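Small food business: are efficiency ratios worth the bother?

kilard_pantry
Started this in July and never got a decent answer elsewhere, so trying you lot. We make relishes and chutneys, three of us plus my sister-in-law at Christmas. The bank wants "efficiency indicators" with our renewal and our bookkeeper has sent over a spreadsheet with so many ratios on it I got a headache before I'd scrolled to the bottom. Stock turnover, labour cost per kilo, gross margin by line, you name it. Which ones do you look at yourselves?

MrsEchevarria
Gross margin by product line and jars per labour hour. I ignored the rest for years and I'm still trading.

Pistel
Disagree, sorry. If you make chutney your money is sitting on the shelf maturing, so stock turnover is the one that'll bite you. We had 2000 jars of tomato kasundi in the cool room one winter and a margin that looked gorgeous on paper. Couldn't pay the glass supplier though!

MrsEchevarria
Fair enough, but that's a cash flow problem and you'd have seen it in the bank account. You don't need a ratio to tell you you're broke, mate.

Gebhard Wallner
I'd go a bit further than both of you. A ratio tells you something moved, it doesn't tell you why. Our labour cost per kilo jumped one quarter and everyone blamed the new roster. I spent ages with the batch sheets and it was the onions (smaller onions, more peeling, same kilos out the other end). Write down what changed each week next to the numbers, even if it's only "new peeler" or "cooker playing up".

I teach a bit of this to market stallholders and I start with dice before anybody sees a spreadsheet, so they get a feel for how much a figure can bounce about with no cause behind it at all.

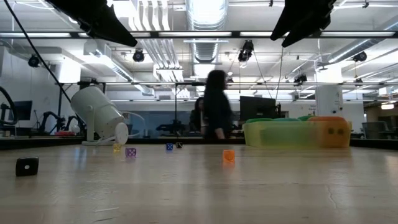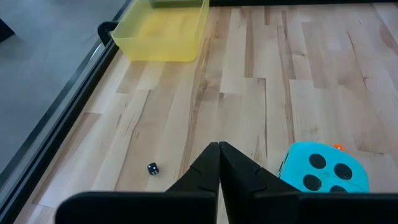

Dice in the first one, yellow bin in the second, timber tabletop in both.

Feston
Love the dice idea. But how does a tiny outfit tell a bounce from a real change? We do 20 batches in a good month, it's hardly a sample.

Gebhard Wallner
You mostly can't from one month. Plot it and wait for a few in a row going the same way.

Pistel
Waiting is fine if you've got a wage coming in from somewhere else lol. By then the glass bloke's on the phone.

kilard_pantry
OK so I'm hearing margin by line, stock turnover and a notes column. Pistel, do you count jars still maturing as finished stock or work in progress? Our bookkeeper has 364 of ours down as finished and I reckon that's wrong.

Pistel
WIP until they're labelled, that's how we do it. Ask your accountant but

MrsEchevarria
Finished for us! Once it's in the jar, it's in the jar.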